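Aug 9, 2026
Bench notes, soft toy repair, Prornport

Long day and a good one, so I'm putting it all down before I forget which thread went with which seam (again). Mostly stuffing and closing seams, with a little washing at the start.

The old filling first. I opened the batch from the Petersen box along the back seams and pulled everything out by hand. Some of it came away in nice springy handfuls, and some had gone to hard little pills that rolled off the bench and are now living under the radiator. I weighed the lot out of curiosity and got 1,040 g, far more than I'd have guessed from the size of the heap! The springy part is worth keeping. I put it in a mesh bag, washed it lukewarm with hardly any soap, and squeezed it out in a towel. Don't wring it. I wrung a bag of it back in April and spent an entire evening teasing the rope apart again with a dog brush.

The open question is still whether to mix old and new filling or keep them apart. My feeling is that a toy filled with only new fiber feels like somebody else's toy. People notice it in the hands right away, even when they can't say what has changed. So I've been putting the old filling in the belly, where the squeezing happens, and the new in the neck and legs, where you want it to stand up. 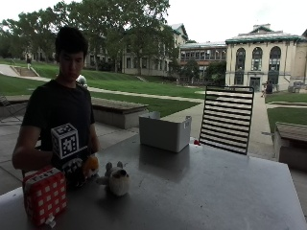 Leidy Rivadeneyra wrote in the margin that she'd do it the other way around, with new filling in the belly, and that mine will go flat by winter. She also thinks I pack the necks too tight and would like me to stop using the wooden spoon. I take the point about the spoon. On the belly I'm going to be stubborn for a while longer, but I've done 2 her way so we can compare, and they're marked with a loop of blue yarn on the left foot. Please leave the loops on, everyone.

Closing seams, then. I used the ladder stitch throughout, small bites, pulling up every inch or so and never all at the end. The Vullau thread is lovely to sew with and slides through pile as if it weren't there, but it slides right back out again too, and I don't trust its knots. I tied off three times over and buried the tail, and even so one of them crept open while I was having my sandwich. The heavier polyester from Merkatska is a scratchy, bossy sort of thread and it holds. I'd like it in a softer brown. They had rust, chocolate and something the label called 1,727, which in daylight is a kind of wet cardboard. I bought the 1,727 and I'm growing fond of it.

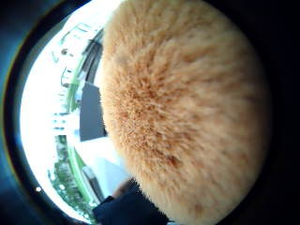 After the last stitch, go back along the seam with a blunt needle and lift out whatever fibers got caught under the thread. It's slow work and I put it off every time, and then I do it and the seam just vanishes and I'm so pleased with myself that I show it to the whole room. Sabine Kröger uses a toothbrush for this. I tried hers and it's quicker on the short stuff, though on anything longer it made a bit of a frizz that I had to steam down.

About steaming: hold the kettle well back, keep your other hand moving, and brush while it's still a little damp. I flattened one patch by getting too close and it hasn't forgiven me. It might come up with a second go. I'll try it after it has hung overnight and write the result here, good or bad. 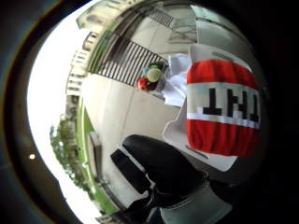

Can you still hand wash a toy once it's been restuffed with mixed filling?

Surface wash only, with a cloth and cool water, and dry it lying flat with a turn every few hours. The two kinds of fiber dry at different speeds, and a soaked one will go lumpy at the join.

I should put that on the little card we send home, and I'll ask Marisol Van Dusen for the card file. The present card says "wash gently," and one family's idea of gently was the machine with the bath towels.

Flat panels gave me more trouble than anything round. The filling wants to make a ball, whatever you're filling, so a straight side bellies out and the corners go empty. What helped was doing the corners first, with pieces no bigger than a walnut pushed right in with the chopstick, and then laying the rest in sheets, as if you were making lasagna.
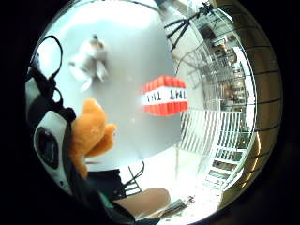 I also tried a few hidden tacking stitches from one side through to the other, pulled just snug, and they do hold the sides flatter. Pull them hard and you get a dimple like an old sofa. Fine on a sofa.

Stock: we're down to around 200 g of the new filling, so somebody needs to order before we open the next box. Doll needles are fine. The good seam ripper has gone missing again and I've looked in my apron, so please look in yours.

Still to do: second steam on the flattened patch, check the blue loop feet against mine, and finish the ear I left pinned on the windowsill. Mind the pins.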